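Rainy evenings and a box of CDs

I have spent most of August on my knees in front of a shelf, and I couldn't be happier. The plan was to get my CDs into some kind of order before the autumn. I've got as far as the letter G, because I keep stopping to play things, and I'd forgotten how much good stuff was in there!
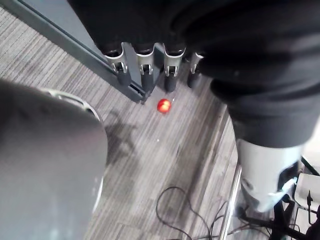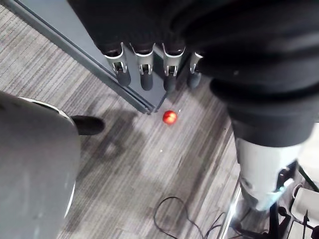 So, the G problem. Do you file by the name of the band or by the name of the person everybody thinks of? I have always gone by whatever is printed on the spine, which is fine until you get to the split releases and the tribute albums with sixteen different acts on them. Those now live on a shelf of their own at the bottom, next to the soundtracks, and already I can't find anything on it.

The best rediscovery so far is a live album by Didby, a folk trio I saw twice when I was a student and then lost track of completely. It's a plain little thing in a card sleeve, recorded in a village hall in Prusholm, and you can hear chairs scraping between the songs. Track four is a slow one with just fiddle and voice, and I played it five times in a row with the window open and the rain going. I'd have sworn the fiddle came in at the start. It doesn't come in until the second verse, and when it does it's lovely.

That sent me off looking for their other records, of course. Valeriano Cifuentes, who runs the second-hand shop in Stusville (up the hill, past the station, mind the step), had one of the two I was missing and let me listen to it on the shop player before I bought it. We ended up talking for most of the afternoon about whether early CDs sound thin or whether we all just had terrible speakers back then. He says speakers. I'm not so sure - I've got a first pressing and a later reissue of the same Bako album, and the reissue is so much fuller in the bass that it's almost a different record. Then again it's also louder, and louder always seems better for the first ten minutes.

He has 2,432 discs in the shop, all on a handwritten list, and he'll read bits of it down the phone if you ask nicely. My own list is up to 1,425, which I thought was a lot until I saw his. I came home with 33 more. I had gone in for one.

In my defence, a good few of those were from the bargain crate by the till, and I do love a bargain crate. You get the odd dud (a whole disc of panpipe carols, which I'm keeping for December) but you also get things you would never pick at full price. There was a brass band doing film themes that is a real joy, and a compilation of harbour songs with a booklet of 87 pages! Every song has its own notes, with who sang it and where, and a little map at the back. I read the whole lot in the bath. You don't get that with a download.

I do still stream things, before anyone writes in. It's great for trying out a new band on the way to work. But there's something about getting up to change the disc that makes me listen to the whole album, even the odd instrumental near the end that I'd otherwise skip. Some of those have turned into favourites.

A few of you asked about cracked cases after my last post. I just swap them for new ones from a multipack and keep the old tray if the teeth are still good. For the double albums you want the slim kind that hold two, although the older fat ones won't give up their booklets without a fight, so go gently with the corners.

Next up is H, and I already know there's a missing disc in the middle of it. If anyone has a spare copy of the second Bako album, the one with the long version of the title track, please leave a comment. I've got two copies of the third to swap, both in very nice condition, and I'm happy to post.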